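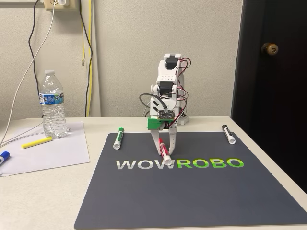 Guides > Town Ledger > Part 2: Loading the budget

Overview Install Loading the budget Reports Troubleshooting

Filed under: Public money, how-to

Part 2: Loading your town's budget into Josto

By now you should have Josto installed and be looking at an empty ledger with your town's name across the top. If you see "Untitled municipality" instead, go back to Part 1 and fill in the profile page, then come back. I've skipped that page myself more than once and the reports come out with no heading.

I'm using the town of Skundeck in Correia County for all of this, so wherever I type Skundeck, you type your own place. Skundeck puts out its adopted budget as a spreadsheet and its monthly spending as a PDF (I know, I know), so we'll do the easy one first.

What you need before you start

The adopted budget, not the proposed one. They often sit side by side on the town website with nearly the same file name. Look for the word "adopted" and a resolution number on the cover page. You also need the list of fund codes, usually tucked into an appendix. If your town doesn't publish the codes, the clerk's office can email them to you, and in my experience they'll do it the same day if you call before lunch.

Loading the adopted budget

1. Open the spreadsheet and save a copy. Work in the copy only.

2. Delete the title rows, the logo and any blank rows at the top. The first row has to be the column names.

3. Make sure you have these four columns, spelled just like this: Fund, Department, Line, Amount. Extra columns are fine, Josto ignores them.

4. Delete every subtotal and total row. Take your time here! A leftover "Total Public Works" row gets loaded as if it were one more expense, and then public works looks twice as big as it is.

5. Save as CSV. In Josto, go to Ledger, then Load, then Adopted Budget, and pick your file.

6. Choose the fiscal year. Josto names a year by the month it ends, so if your town's year starts in July, pick the later of the two calendar years.

7. Click Preview. The first 10 lines come up in a table. Check that the amounts landed under Amount and that the fund codes kept their leading zeros.

8. Click Load.

Note: If the leading zeros are gone, your spreadsheet program ate them when you saved. Set the Fund column to plain text, type the zeros back in, and save the CSV again. Don't open the CSV afterward to admire it or you'll lose them a second time.

CAUTION: Load does not replace an earlier budget for the same year, it adds to it. If you're reloading after a fix, go to Ledger, then Clear Year, first. Clear Year also wipes any notes you typed on those lines, so copy them out somewhere.

Matching the fund codes

Next comes the part I kind of enjoy. Josto wants to know what sort of money each fund holds, so it can keep the general fund apart from things like water and sewer, where the bills people pay are supposed to cover the service.

1. Go to Setup, then Funds. Codes it doesn't recognize have a gray dot.

2. Click a code and pick a type from the list: General, Special, Debt, Utility or Trust.

3. For anything labeled retirement or pension, pick Trust. The town's yearly payment into that fund stays under General, as an ordinary expense.

4. Keep going until the gray dots are gone, then click Save Types.

Transfers between funds show up twice, once going out and once coming in. Mark both sides with the Transfer box. If you mark only one, the bottom line will be off by exactly the size of the transfer, and that's a good clue when you're hunting for the problem.

Adding the monthly spending

For the PDF you'll want Lomau, the little table reader that comes with Josto. Open the PDF in Lomau, drag a box over the table, and click Pull. Leave the page footer outside the box. Check negative numbers by eye — towns like to print them in parentheses, and Lomau sometimes drops the first one.

Send the result to Josto with the Send button, pick the month, and you're in. I start with November when I'm testing a new town, when the early-year cleanup entries are mostly done and the holiday overtime hasn't hit yet.

Checking your work

Open Reports, then Balance. Compare the General Fund total with the one printed in the budget summary. They should match to the dollar. If they don't, look for leftover subtotals first, then transfers, then a department that got split over a page break.

Note: A budget amended mid-year won't match the spending report's "current budget" column. Load amendments separately under Ledger, then Amendments. I cover those in Part 4.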